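Cleaning and Storing Hair Tools at Home
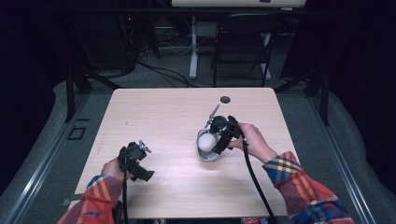

Residue is the main reason a flat iron starts to drag. Heat protectant, leave-in conditioner and hairspray bake onto the plates in a thin brown film, and the film heats unevenly. Most irons used daily need cleaning every 7 days or so. Irons used only for evening styles can go a month.

Flat irons and curling wands

Unplug the tool and let it cool until the plates are barely warm. Dampen a cotton cloth with rubbing alcohol, wring it out, and wipe the plates from hinge to tip. Turn the cloth often. For thick buildup, mix baking soda and water to a paste, apply it with a fingertip and wipe it off after 3 minutes. Do not use paste on plates with a soft coating. The Cantero wand has one, and the leaflet says alcohol only.

Keep liquid away from the hinge and the gap behind the plates. Leave the tool open for an hour before plugging it in again.

Hair dryers

Reduced airflow shows up as a hotter casing and a longer drying time. On most models the rear grille twists off counterclockwise. Remove lint from the filter with a dry toothbrush, then rinse the filter if it is plastic mesh. Foam filters should be replaced. The older Hellton dryers have a fixed grille – use a vacuum cleaner with the brush attachment, on low.

Check the cord where it enters the handle. If the outer sleeve has split, stop using the dryer. Tape is not a repair.

Brushes and combs

Pull out loose hair with the tail of a comb, working from the base of the bristles. Then:

Plastic brushes and combs: soak in warm water with a little clarifying shampoo, rinse, shake.
Cushioned brushes: do not soak. Water enters the air hole and stays there. Clean the bristles with a wet toothbrush and dry the brush face down on a towel.
Wooden handles: wipe only. A drop of mineral oil twice a year prevents cracking.

Hard water leaves a white deposit on combs. White vinegar diluted by half removes it. A Floslow shower filter slows the deposit down but does not stop it.

Storage

Wrap cords in loose loops, never around the handle. Hot tools can go back in a drawer once they are fully cool. A Ladach rack takes up 18 inches of wall and keeps three tools upright with the plates clear of each other. Mount it away from the sink.

Hairpins rust in a damp bathroom. Keep them in a lidded tin, and throw out any that have lost the plastic tip, as the bare end scratches the scalp.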